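FOR IMMEDIATE RELEASE
Saturday, May 11, 2024

Singhal opens a second mending shop, in Mokulbridge, and you're all invited

Contact: the Singhal press desk (it's me, I also answer the phone)

MOKULBRIDGE - I've been told a press release should be short and serious, so let me get the serious part done first. Singhal, the clothing repair shop that started out in Irik, is opening a second location on Wureo Street in Mokulbridge this July. We'll take in coats, jeans, bags, hats, curtains and pretty much anything else that can go under a needle. Doors open at 7 in the morning so you can drop things off on your way to work.

OK, now the fun part. I've been wanting to do this for four years! Our Irik shop has two sewing machines, one cutting table and a back room that is mostly zippers, and by last fall we were telling people they'd have to wait 17 days for a hem. I hated saying that. A hem should take a couple of days, and if you bought the pants for a wedding it should take less. A good share of the people on our waiting list were driving over from Mokulbridge anyway, so that's where we started looking for a place.
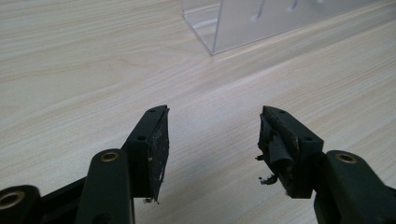
The Wureo Street space used to be a shoe store, and before that I think it was a bakery, judging by the floor drain. It has big north windows, which I'm very excited about. If you've ever tried to match navy thread to navy cloth under a yellow bulb you know why. We've kept the old counter and we're putting in a row of hooks behind it so finished work hangs up with a name tag instead of getting folded into a bag and creased all over again.

We will be doing the usual list: hems, patches, new linings, zippers, elbows, pockets that have gone through at the bottom. We'll also do buttons while you wait, any size, as long as you can live with a close match from our jars. If you still have the button that fell off, please bring it (check the coat pocket, it's nearly always in the coat pocket). Moth holes in knits are something we've gotten a lot better at, and I'd say bring the sweater in before you decide it's done for. We can usually tell you right there at the counter.

Leather we still send out. I'd love to say otherwise, but the machine for it costs more than my car and takes up about as much room.
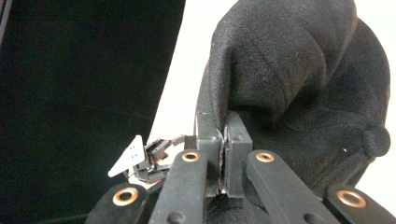 Prices will be the same in both shops and they'll be posted on the wall, which I feel strongly about. You should be able to look up, read a number and decide if the jacket is worth it to you. If a job turns out to be bigger than we figured once the lining is open, we call before we do anything else. And if we think a repair won't hold, we'll tell you and you can take it home again at no charge.

A few people have asked if there will be classes. Yes! Evening classes start the week after we open, with seven seats each, and they cover hand sewing only to begin with - hems, buttons, darning, a plain patch that stays put in the wash. Bring your own mending if you can. It's much more fun to fix your own stuff than to practice on scraps, and you go home with something to wear. Needles and thread are included. Snacks are not, but I tend to bake when I'm nervous, so the first few weeks look promising.

The Irik shop isn't going anywhere. Same hours, same door that sticks, same people. You can drop off in one town and pick up in the other if that's easier; we'll be running a van between them twice a week.

Reporters, bloggers and the plain curious are welcome to come by Wureo Street before we open. There's paint on everything right now, so wear old clothes. For visits, class sign-ups or questions about a particular coat, call or stop in at Singhal in Irik and ask for the press desk.

About Singhal: We mend clothes in Irik and, starting this summer, in Mokulbridge.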